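Workshop Notes
Posted 2025-08-21 by Vilja Koskela
Print this page | E-mail this page
12 comments

The purpose of this entry is to record the state of the tabletop arm project at the Hirvonen shared workshop, and to set out what remains to be done before the physical build resumes.

Members will recall that the wooden bench was finished in early August. The arm has not yet been mounted on it. The controller, which I have named Ralitz, is complete in its second version, and it was agreed that no motor would be powered until the drawer task had been worked through in simulation. I have held to that agreement.

The simulated bench was prepared at home over 19 evenings. Most of that time went to the cabinet. The drawer slides were first given too little friction, and the drawer drifted whenever the arm came near the handle. Two settings were changed: the damping on the slide and the contact margin on the fingers. I would advise anyone attempting similar work to correct the damping first and to leave the margin alone until the drawer stays where it is put.

The bowls were given different colors so that the log can be read against the picture without confusion. Their weights are provisional and will be replaced when the real ones have been put on the scale.
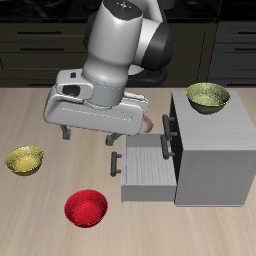
Simulated bench with the drawer open. Green bowl on the cabinet, yellow and red on the table.

Two matters remain open. The wrist cable has no proper model at present, and its routing on the real arm must be settled by hand. The bracket drawings also require a second check before any metal is cut.

The next entry will cover the mounting plate. Corrections to the settings given above may be left in the comments.

Shared 2 times
Print this page | E-mail this page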